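Block Stacking and Sorting – Gallery

The Peston Learning Centre keeps a set of white blocks for its stacking and sorting exercises. The set was made by Dastbridge and has been in regular use since February. This gallery shows the blocks and printed markers on the black bench, with the green backdrop behind. Visitors who wish to see the bench should ask at the Alska Street entrance. 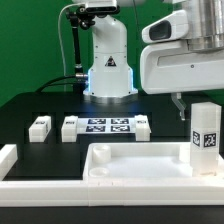
Three blocks set out across the bench, with a sheet of four printed markers.

The blocks carry small dark printed marks on their top faces. Every exercise begins from a written layout card, and staff are asked to return the card to its sleeve once the session has closed. Cards are catalogued under item 3303 in the Centre's equipment register.

The tray exercise is the longer of the two on offer and is allotted 90 minutes. Blocks are stood upright, and the printed square on the front face is used to check each one against the card.

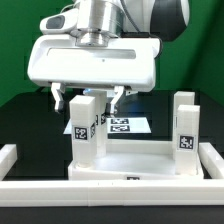 Groups new to the exercise are advised to start with the tray and move to the open bench at a later visit. The tray has raised walls, which give a clear boundary to work within. Layout cards for the tray are grey – those for the open bench are cream – and the two should not be mixed. Replacement cards may be requested from the front office at any time.

Printed squares are renewed when they become worn or difficult to read. The current sheets were supplied by Prasertsri and are trimmed by hand before they are applied.

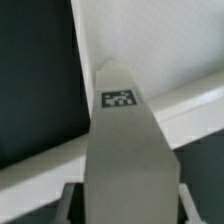 MARKERS AND LABELS

A printed square is a pattern of black and white cells, and no two patterns in the register are the same. The Centre holds 100 patterns on file. Spare sheets are stored flat in the drawer labelled 3, away from direct light, and should be handled by the edges. Creased sheets are to be set aside for recycling.

Tall blocks are best placed one at a time, with enough space left around each for the next to be set down.

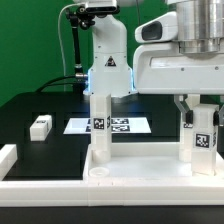

At the end of a session the blocks are returned to their case and the bench is wiped with a dry cloth. Any chipped block should be reported to the front office, quoting the item number. The bench closes to visitors at 4 pm, and bookings for school groups are taken by the term.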